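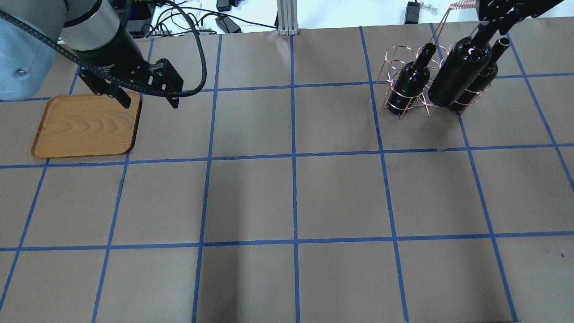 Two robot arms at work over a taped table. One gripper has the neck of a bottle. The other is open above a wooden tray.

How does a robot pick up a bottle?

Your hand can feel that glass is smooth and hard. You squeeze just enough to hold it. A robot has to be told how hard to squeeze, or it has to learn.

The Berix kit is a set of two robot arms that schools and labs can buy. It comes from a company called Davo, in the town of Laltstead. Each arm ends in a gripper. A gripper is the robot's hand. It has two fingers that move together to hold something and move apart to let it go.

Glass bottles are a hard job. They are slippery, and a bottle in a wire rack can get caught on the loops. The gripper has to line up with the neck before it closes.

What is the blue tape for?

The tape splits the table into squares, a bit like a map. People can use the squares to put a tray or a rack back in the same place before the next try.

How does it learn?

A person moves the arms through the job first, and the kit saves every move. That is called one run. The kit comes with 791 saved runs, and 761 of them use both arms. A free update called Čierny brings the total to 1,033.

Can I use one at home?

No. Berix is made for classrooms and labs, and an adult has to be there when it is switched on. The arms are heavy - keep your hands off the table while they move. There is a red stop button in the box, and it should be plugged in first.

Words to know

Gripper: the part of a robot that holds things.
Run: one try at a job, from start to finish.

Updated November 2022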